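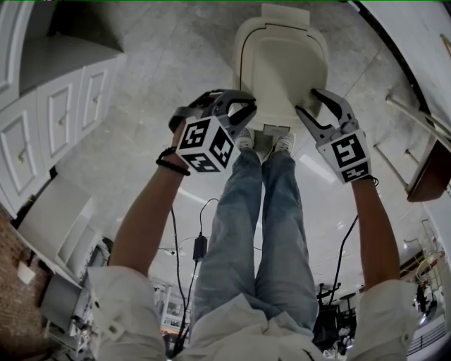
Jul 25, 2025
By the Sulorby house desk

Section 4. The toilet and the small flip-lid bin

I've put these two jobs in one section since I always do them in one go, toilet first and then the bin. If you've only got time for one today, do the toilet. Section 3 has the supply shelf list, so grab your things from there before you start (gloves too, please!).

What you need

- Raptis bowl cleaner, the 300 ml bottle
- two cloths, one for the lid and seat and a different one for everything lower down
- a bucket with warm water and a squirt of dish soap
- one big Cerell trash bag

4.1 Lid and seat

1. Start with the lid closed. Wipe the top with the soapy cloth, going from the tank end toward you, and run a fingertip in the cloth along the seam between lid and seat. Dust loves that seam.
2. Lift the lid with both hands, one at the front and one at the side, and lean it gently back against the tank.
3. Wipe the underside, then the top of the seat. Lift the seat and do its underside too.
4. Check the hinges. Put a hand on each side of the seat and try to shift it left and right. A tiny bit of play is okay, but if it slides you'll want to snug up the two nuts under the rim. Finger tight plus a quarter turn, no more.

Caution: please don't let the lid drop. I cracked one that way my first month here and had to order a Roltent replacement, and it took until September to get one that fit.

4.2 Bowl and floor

1. Squirt the Raptis under the rim, all the way around, and go do something else for ten minutes.
2. Brush, flush, and let the brush drip over the bowl with the seat holding the handle down.
3. With the second cloth, wipe the outside of the bowl from the top to the foot, then the floor tiles right in front of it. On big pale tiles you can find the streaks by crouching and looking across them toward the light. Go over any you see with a dry corner of the cloth.
4. Close the lid.

Caution: never mix the bowl cleaner with bleach or anything that has bleach in it. If you can't read a label, leave that bottle on the shelf and use the soap.

4.3 The small bin

This one's for dry bits: wrappers, paper, packaging. No cups with coffee still in them, no food, and no batteries (those have their own jar, see Section 6).

1. Flip the lid all the way up so it stays open by itself.
2. Look inside before you tip. Parts do end up in there, and I once fished out a whole strip of labels that somebody was hunting for.
3. Tip it into the Cerell bag. I don't line the little bin, it just wastes bags.
4. Wipe the inside and the lid, then dry both with paper towel.
5. Set it back on the floor, with the lid hinge at the back.
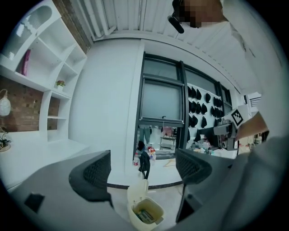 Small bin with the lid up and a folded green-and-white piece inside.

Note: flatten or fold packaging before you drop it in. It's a small bin and one puffed-up wrapper can fill it!

Note: while you're down there, stand any floor bottles up against the wall and hang up bags that have slumped over.

When the big bag is full, tie it and carry on to Section 5 for the collection days.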